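4.2. Presupuesto y plan de compras

La propuesta de Giketti partía de una cifra que conviene mirar con desconfianza: 1.913 euros por puesto para montaje, cableado y consumibles, sin contar los brazos. El proveedor, Cumon, la presentó como coste cerrado. No lo era. Faltaban las pinzas de repuesto y el transporte — que en diciembre se factura aparte — y nadie había previsto horas de técnico para recalibrar después de cada traslado.

En nuestro caso se trabajó con un puesto de dos brazos sobre bastidor de perfil de aluminio y objetos domésticos corrientes: vasos translúcidos, un paño, una tabla apoyada en un soporte metálico (figura 3). Los objetos apenas pesan en el presupuesto. El bastidor y el ordenador, en cambio, sí.
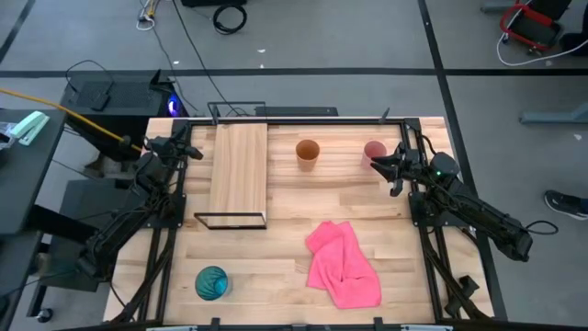
Figura 3. Puesto bimanual con tablero de madera clara.

La hoja de cálculo de Mandagi amortiza el conjunto en 8 trimestres y supone 500 horas de uso en cada uno. No hemos encontrado ningún dato que respalde ese ritmo. En los registros de Rukero, el único centro que nos cedió los suyos, las paradas por ajuste no figuran como tales: se anotan como tiempo disponible, lo que abarata la hora sobre el papel.

Recomendamos, por tanto, comprar dos puestos y aplazar el resto del pedido hasta disponer de un trimestre completo de registros propios. El descuento por volumen no compensa el riesgo de inmovilizar fondos en equipos cuya tasa de uso se desconoce. La garantía ampliada se trata en el apartado 4.3.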